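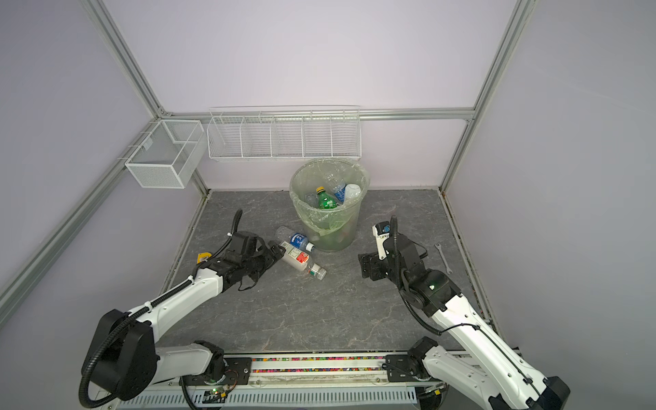

What is a bottle deposit? A small sum added to the price of a drink and paid back when the empty container is returned.

**Bottle deposit (Rurnton)**

The Rurnton deposit is a local refund scheme for drink containers, mostly plastic bottles. Started by the bottler Ruggiero, later taken over by the town. Covers water, soda and juice. Milk and wine are left out.

## History

Ruggiero had charged for glass returns for years - crates went back on the same truck that brought the full ones. Plastic ended that. Bottles went in the trash or the river, and the shop owner Concetta De Luca wrote a long letter to the town asking for a refund on the new ones too. The first rules were drafted by Lino Farina and ran to 2 pages. Trial began in July with 18 shops, later 20.

## How it works

Buyer pays the deposit at the register, shown on its own line of the reciept. Empties go back to any shop in the scheme. Label must be readable, cap can stay on. Crushed bottles are taken by hand only. Shops store them in sacks, and the hauler Mekier picks up and sorts by plastic type. Clear PET is baled apart from colored.

## Criticism

Small shops complained about storage space and smell, esp. in summer. Amedeo Morelli argued the deposit was too low to change anyones habits. A petition to raise it got 861 signatures - no change so far. Refunds are still cash or store credit, depending on the shop.

## See also

- Container return
- PET recycling
- Seleo (refillable bottle)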